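Days out > Makers > Clitthorpe

Clitthorpe joinery open day – notes from a quick visit
January | by Tâm Khursong-free notes desk, Tâm Khương

Got there at ten, later than planned. Parking is in the field behind the church, wellies a good idea. Free to get in, 5 pounds if you want the timber yard tour as well. I did want it. We need a new kitchen table before the old one gives up, and I'd rather see how they're made than squint at a catalogue.

Yard first. Stacks of boards under a long tin roof, thin sticks between each layer so air gets through. Aatos Lappalainen took us round, spoke fast, walked faster. Some of the oak has been there 23 months and still isn't ready. He let us hold the damp meter – two pins you push into the board, number comes up. A boy at the front kept getting it wrong and was very pleased about it. Smell in there is lovely. Freezing though.
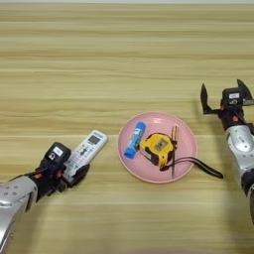
Choosing boards took up the second half of the tour and I could have stayed all day. Aatos lays them out dry, swaps them about, turns one end for end, goes off for tea, comes back and changes his mind. I'm after something pale with plenty of stripe in it, cream and tan and honey all running the long way, and a few darker streaks don't bother me at all. My other half wants plain. We shall see. He says most people pick too fast and then want it stained.

Bench room next. Hot and loud, ear muffs handed out at the door. Watched a leg being turned, then a glue-up with 67 clamps hanging on the wall behind and apparently still not enough. Berard, the firm that does the finishing, had a table of oils to try. Rubbed three on the same offcut. The cheap one went orange. The hard wax stayed closest to bare wood but you need two coats and a whole day between them, wich in our house means eating on our laps.
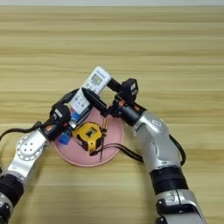

Colour is what I got stuck on after that. Our kitchen walls are a sort of grey green and everything we eat off is blue, so a yellowish table might look wrong. Then again that dusty pink plate sits really well on pale wood, much softer than white would be. Might be cheaper to change the crockery. Asked about heat marks – use a mat, said everyone.

Lunch was soup and a cheese roll in the old drying shed. Queue of twenty minutes, worth it. Get the roll early, they ran out. 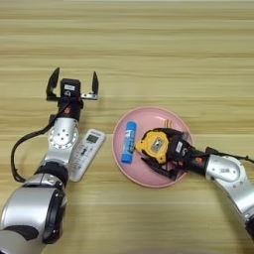 Prices and waiting

The range they call Jara starts at a four seater. Radis is the bench to go with it, 256 pounds in ash, more in oak. Tables are quoted one by one so no list to take away. Waiting time was "spring, probably". Deposit up front, delivery extra past the ring road.

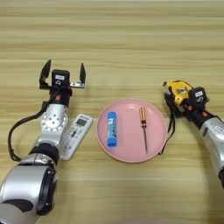
Which way the boards run was the last thing I asked, on the way out with my coat on. Lengthways is normal, he said, and it makes a small room look longer. I'd go for that, those long light and dark streaks going left to right when you sit down to eat, nothing too even. Ends can be square or rounded. Rounded for us, the toddler is exactly table hight.

Back on the road by three. Next open day is in the summer, ring first to check the tour is on.

Get our days out by email once a month. Enter your address to sign up. You can unsubscribe at any time.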